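Old wardrobe, one shelf: keep it or rip it out?

mimoza_p
Posted in Storage and Furniture

Hello all. We moved in August and inherited a big brown wooden cabinet from the people before us. Two doors, grooved moulding along the top, weighs as much as a small horse. I want it for bedding and towels but I'm stuck on the inside. My other half wants to flog it and get a Zesden unit for 200 quid. I'd like to keep it — it's a lovely warm colour and I don't fancy getting it down the stairs!

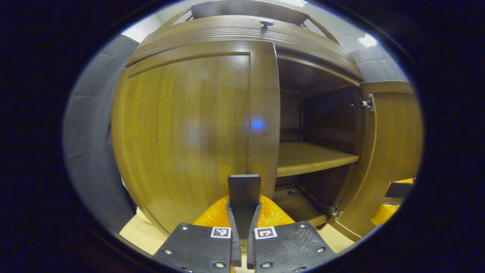 Right-hand door open, one shelf halfway up

So do I add more shelves, or take that one out and put a rail in? The spare duvets are the main problem, they eat up any space you give them.

Mimoza Papadopoulos

kettle_on
Keep it. Please don't swap that for a flat-pack. I'd put two more shelves in, one above and one below, and have towels at eye level. Duvets in the bottom where you can shove them in with your foot.

Lakmal_N
Disagree with kettle_on about the shelves. I did that with ours and ended up with gaps too small for a folded duvet, so everything got rolled and then fell out when you opened the door. One shelf is fine for bedding. Get a couple of big baskets for the small stuff and leave the rest alone.

kettle_on
Depends how you fold, surely? Mine go in flat, 30 cm between shelves, never had one fall out.

Lakmal_N
Summer duvets maybe. Try it with a king size winter one and report back :)

trernum_tim
Before you do anything, check it's fixed to the wall. Tall cupboard, heavy doors, both open at once, I wouldn't risk it with kids about. Also is that a little knob on the top edge of the moulding? My nan's had something similar and we never found out what it was for.

mimoza_p
No idea about the knob, Tim, I'll get the steps out and have a look. Wall fixing is a good shout, I'll check that as well. I'm leaning towards Lakmal's way for now (less sawing). If the towels turn into a heap by Christmas I'll come back and say sorry to kettle_on.

kettle_on
I'll be waiting. Pine board, 16 mm at least or it'll sag.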